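Home | Issues | Articles | About the journal

Category: Domestic Life and Material Culture

18 November 2021 – Kaso Research Group

4. Flowers at the table: arranging as an everyday task

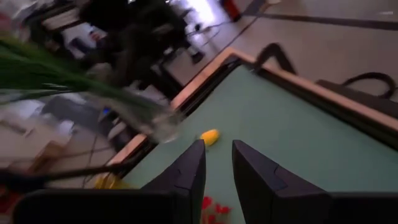

Figure 3. Red flowers on the pale green tabletop, which has a light orange-brown wooden edge.

Why do people so often lay their stems out before they put any of them in a vase? Spreading them out first lets the arranger compare lengths and colours, and choose a starting flower without having to pull it from a tangled bunch.

We had expected the vase to be where most of the thinking went on, and it was a pleasant surprise to find how much of it belonged to the table instead. Over the study, which ran from April in the two shared kitchens at Gernik and Orner, we gathered 148 arranging sessions from 24 households, and in 62 of them the table was used for sorting before a single stem went into water. People talked to us happily while they did it, often about gardens they had once had, or about the right flowers for a visit – and their hands carried on sorting all the while.

Red blooms came up again and again in these conversations. Several people told us they like to place the strongest colour early and let the greenery settle in afterwards, while others, mostly in the Orner kitchen, preferred to build up a bed of leaves first and tuck the flowers in one by one. Neither habit seemed to go with age or with long practice. We return to the order of placing in Section 5, where the Uçar coding scheme is set out in full.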